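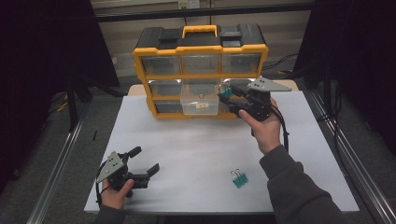 Unit 2: Hand-held grippers and the drawer sorting task

Handout for the shared workshop build, Ivau bench group
Revised 03/10/2019

Reading before the session: the Brolov wiring notes, sections on strain relief and cable length.

Where we are

By now each pair has two grippers with the drilled plate fitted on top. The holes in the plate are for the tracking mount. Leave them open until Unit 3, and do not enlarge them to suit a bolt you happen to have.

The parts organizer and the teal binder clips are the standard task set. A binder clip is a fair test object. The body is wide enough to grasp without much aiming, but the wire handles swing and catch on drawer edges. Approach from the side and close on the body.

Task

1. Put the organizer at the back of the table with the drawers facing you.
2. Pull the center drawer of the middle row forward.
3. Pick up one clip with the right gripper. Keep the left one open and low, out of the way.
4. Bring the clip over the drawer and release it.
5. Repeat with the second clip, then close the drawer with the left gripper.

Do 100 runs per pair. Log a dropped clip as a drop even if you catch it.

Cables

Let the cable hang down past the wrist. Do not wrap it around your hand. If it pulls when you reach for the far drawers, move the Hapeta board closer before you add an extension. Last August two connectors failed at the crimp, both on extended leads.

Recording settings

Each log file holds 3000 samples. Start a new file when it fills up. Name files with the bench code (ours is 603), then the run number. Copy them to the Grolthorpe folder before you leave.

For next time

Bring your log and a sketch of one change to the finger jaws. Mark the side that touches the clip. We will print the sketches that fit the existing screw spacing first.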